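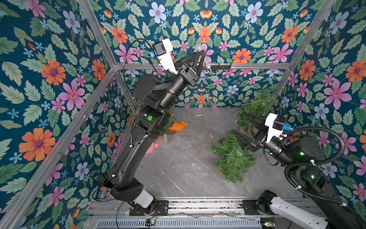 Cullia Seasonal Reuse Project
Progress report to the Brandel fund, January

Work this period went mostly into taking down, sorting and packing the holiday decorations that were lent out in December. Returns opened on a Wednesday and most borrowers brought their boxes back within 10 days. Two day centers asked to keep theirs until the end of the month and we agreed.

Sorting

Artificial pine garland is still the largest category and the slowest to handle. The pieces come back tangled together and the needles catch on everything. Each piece is now pulled free, shaken out, checked for bare patches and coiled before it goes in a bin. Last year we packed it as it came, and Bindu Suvarna's team lost most of November to untangling. So far 225 pieces have been checked. Of these, 30 were too worn to lend again and have been set aside for the craft groups.

Small items keep turning up in the returned boxes, mainly toys and bits of clear plastic packaging. Toys go on a separate shelf until the end of February and borrowers have been told they can collect them. Clear plastic goes out with the recycling if it is clean.

Storage

The new shelving from Dekker is in and two of the three bays are full. The third is waiting for a replacement bracket. Bins are labeled by length and condition - the old labels only said "green" or "lights" and were of little use to anyone filling an order.

Budget

Of the 3,000 granted for storage and handling, shelving and bins have taken the larger part. What remains will cover lids and hooks. We don't expect to ask for more this year.

Outstanding

The string lights have not been tested. Roel Koster has booked the electrical check with Fistine but has no date yet, and no lights will be packed until it is done. The loan list also needs updating, as several borrowers returned more pieces than they signed for.

Next period we will finish the garland, start on the wreaths and send you the revised inventory.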